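12/13/21
Iñaki Cabello

Shoe rack cell, right arm. Picking up from Solange's entry on the finger cable.

Came in to the right gripper closing late again. Same fault as she wrote up: the command goes out, the thumb side moves at once, the opposite fingers lag and then catch up. On a free close in the air you can hardly tell. On a slide it matters, because the foam gets pushed before it gets pinched and the shoe turns under the hand. The left gripper is fine, so I left it alone apart from the usual wipe and a check of the wrist screws.

Took the hand off and had it on the bench. Tendon tension on the lagging fingers was well down from where we set it in June. No fraying that I could find with the loupe. The locknut on the tensioner had backed off, and there was no thread lock on it at all, so I think it was missed at the last rebuild. Cleaned it, put a drop of the medium stuff on, wound the tension back up and left it to cure over lunch. While it was apart I cleaned the grit out of the finger joints with a dry brush. No solvent, please, it gets into the pads.

Refitted the hand and re-ran the home routine. First attempt stopped on a wrist limit error, code 426. That is the one the Munbridge manual calls "position not confirmed", and in our case it nearly always means the connector isn't fully seated. Pushed it home until it clicked, cleared the fault, homed clean the second time. If you get 426 straight after a hand swap, check the connector before you go digging in the logs.

The cable on the right arm still wants sorting. It leaves the arm in a loose loop out to the side. I have not shortened it, as the arm needs the slack when it reaches up to the top shelf, but I would like a clip on it so the loop stays put. Solange has ordered some from Kosovell. Until they come, look at the loop before each run and keep your feet off the cables on the floor on that side.

Then the rack position. Somebody had moved the rack, or the base had crept, I don't know which. Measured from the base datum to the front feet and it was 9 mm out on the right. Put it back on the marks and checked it was square to the base. Then jogged both hands to the low waiting pose in front of the bottom shelf and checked for clearance to the shelf edge and to the floor. Both all right.

The right end of the top shelf is the awkward spot. A slide put down there ends up against the black upright, and the fingers have to come in over the top and curl into the opening without catching the metal. I slowed the last part of that approach and raised the entry point by 3 mm. The lower shelf poses are unchanged.

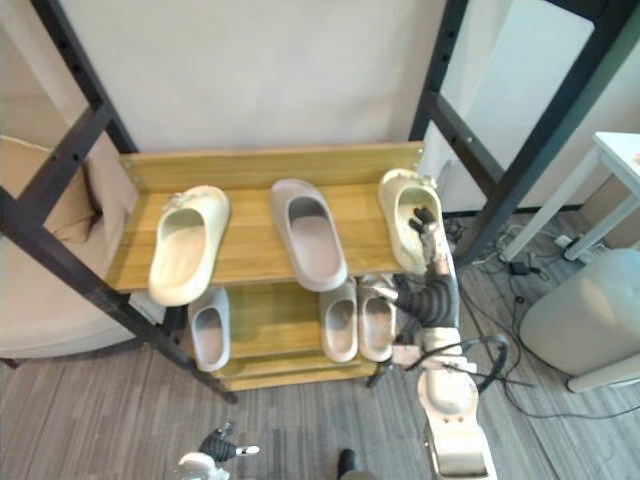
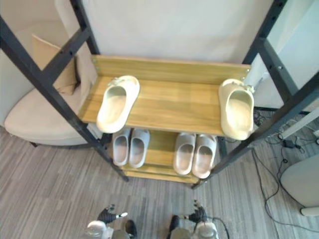 Rack and grippers, right-hand end of the top shelf occupied in both. Right hand in the slide in the first, both hands low in the second.

After that I ran the right-end pick by itself at quarter speed, then half. The fingers now close together and the slide stays where it is until it is held. At full speed I had one late close out of the set, much smaller than before. It may be the pads bedding in again. It may be that I was a touch shy on the tension. I've left it where it is, so we have a fair comparison tomorrow.

One thing to watch. The cream foam picks up grey marks, and some of that could be coming off our finger pads. Wipe the pads at the start of each session with a damp cloth and let them dry. If the cloth comes away black, write it down here, as I want to know how fast they are wearing. The spare pads are in the Sudalo box, second drawer, and there is one full set left.

Solange Guimarães asked whether we should do the left hand tensioner as well while the tools are out. I think yes, at least to see if there is any thread lock on it. It needs the arm parked and the power off at the wall, and it will take up to 3 hours with the curing time, so please don't start it late in the afternoon.

To do:
- left tensioner, check locknut
- clip for right arm cable when they arrive
- repeat right-end pick at full speed from cold, note any late closes
- new tape on the floor marks for the rack feet, the old tape is lifting
- return the small torque driver to Valcárcel, it is theirs

Saved the new approach point under today's date. The old one is still there if you need to go back.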